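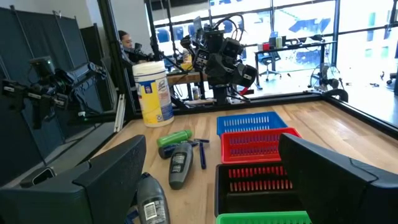
Guides > Olloso Two-Arm Bench > Section 2: Planning and Budgeting

We use cookies to remember your language and region. Accept | Settings

2. Planning and Budgeting Your Bench

You're about to put together a bench that can sort, pack and tidy real household goods, and that's a great place to be! Spend an afternoon on this section before you order. All prices are in US dollars.

2.1 Choose your tasks first

1. Write down three jobs you want the arms to do in the first month. Sorting toiletries into colored baskets is a favorite starter job, and the shopping list is short.
2. For each job, note the largest and the heaviest object. Check both against the gripper table in Section 5.
3. Mark any job that needs both arms at once. If you have none, price the single-arm kit before going further.

2.2 Measure the room

1. Measure the tabletop and the clear floor on all four sides.
2. Check the height above the table. Overhead arms need room for the supports and for the cable loop on top of each arm.
3. Look at the windows at the time of day you plan to work. Strong daylight can wash out the wrist cameras, so add blinds to the budget if you need them.

CAUTION: Keep desks and chairs outside the reach of every arm. Plan the seating before you plan the shelves.

2.3 Fill in the budget sheet

1. Enter the arms and grippers. The Stodari pair is 2,437 with standard fingers.
2. Enter the frame, rails and overhead supports. The Grasso frame kit is 2,084.
3. Enter spare finger pads and cable ties. The starter pack is 103, and you will be glad to have it on day one.
4. Enter props: bottles, disposable razors, slotted plastic baskets, a canister of wipes. Buy doubles of anything that dents — a crushed bottle grips very differently from a new one.
5. Add shipping and sales tax for your state.

NOTE: Brendan Keane set up our Stireton bench on a cap of 3,000 by starting with one arm and a table he already had. The second arm went in the following April, and the mounting holes were there waiting for it.

2.4 Before you order

1. Confirm that the frame kit and the arm mounts use the same bolt pattern.
2. Ask for the lead time on grippers in writing. They often ship separately.
3. Send your sheet to Lama Qaisi in planning support. She loves a good floor sketch, so include one!

CAUTION: Do not order custom fingers until you have run your first job with the standard set.

Continue to Section 3: Unpacking and Frame Assembly.

Contact planning support | © 2018 Olloso | Back to top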